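4.2 Block stacking with two gripper types

The second task compares the Peixoto two-finger gripper with the Nullton gripper on a fixed sequence: red at the base, then green, then blue. Both grippers were run with the same Gornmont controller and the same speed limits. Each was given 200 trials, split evenly between two operators. A trial was scored as complete if all three cubes stayed in order after the fingers opened and the arm moved clear. We used a white table and plain wall for every trial so that the colour thresholds would not need to be changed between sessions. 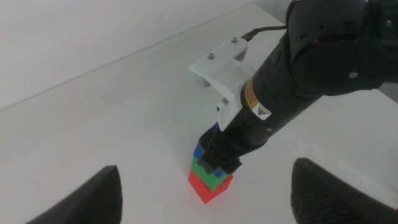
Release was the hardest part of the sequence to tune. With an opening time of 500 ms, both grippers let go of the top cube cleanly in most trials. When the time was cut to 80 ms, the trailing finger tended to drag the cube sideways, and the effect was stronger with the Nullton gripper. We kept the slower setting for all of the results in this section.

Small offsets between layers were not counted as errors. An earlier version of the scoring, used in February, rejected any tower with a visible overhang, and it threw out a large share of stacks that were perfectly stable.

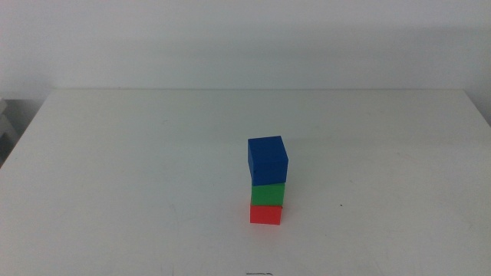 Final poses were labelled by hand from the fixed camera. Cremilda Honorato labelled the full set and Kátia Honorato relabelled 30 trials drawn at random. They disagreed on one, a tower with the top cube turned slightly, and it was kept as complete.

Start positions were varied across the table. Spacing between cubes was left uneven on purpose, and cube rotation was not controlled. Trials with a cube well away from the other two took longer with both grippers, mainly because of the extra travel. 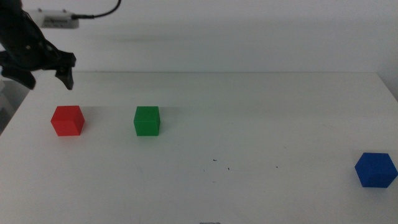 Figure 6. Stacking task: gripper at the block stack, a three-cube tower, and cubes set apart on the table.

4.3 Camera placement

The Vorkinley planner takes input from either the wrist camera or the fixed camera. We repeated the stacking task with each one on its own, keeping the Peixoto gripper and the slower release.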